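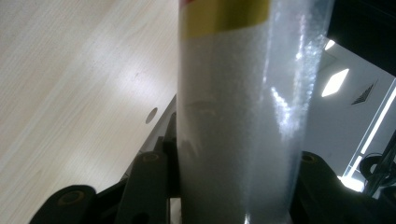
Gripper closed on the tall frosted container, camera view.

Workshop > Builds > Hand-held gripper

Filed under: Robots & Automation / Shared Shop

Sep 27, 2024

Starting a thread on the hand-held gripper, because I keep answering the same questions in replies. It's a two-finger grabber with a camera on it. You carry it, squeeze it, and it records what the fingers do. Later an arm gets the same fingers and tries to copy you.

I'm building it at Stonum, the shared shop. The arm it's meant for is called Irner and is still mostly in a box at home.

Fingers are black prints. I started in February and this is version 5. The first ones flexed too much at the root and the tips crossed when you squeezed hard.

The holes have metal-colored rims you can see from the camera side. Leave yourself room around them. On version 2 I put one too near the edge of the part and the print split along the layers.

Tall round things are what I've been working on this week. A cylinder wants to roll out of flat fingers. Gripping low is easier on the hand but the top leans. Gripping halfway up is steadier and then the container fills most of the view. I haven't picked one.

Frosted plastic is hard for the tracking. You get a jagged white streak down one side from the lights and the software likes to lock onto it. The yellow band near the top is a much better target. I may just put tape bands on everything for the first round.

Tracking code is a small thing I call Pelupessy. It looks for edges and guesses how far open the fingers are. On matte objects it does fine. On shiny or see-through ones it loses the edge and the opening number jumps.

Numbers so far: 251 clips recorded, 1,560 saved frames labeled by hand. Labeling is slow. I do it in the evening and stop when I start clicking the wrong finger.

Cables are the part I like least. They loop out to the side and get into the view. Shorter ones are on order. Until then I clip them to my sleeve.

Someone asked about the linkage. Plain pivots, no gears. It has some slop in it. I added washers and that took out most of it. I'll redraw the part when I do the next print.

Files go up under the name Reso once the mounting bracket is settled. Please don't print the old bracket, the hole spacing is wrong.

Next: same container, lights on one side of the shop turned off, to see if the streak goes away. Will add to this thread.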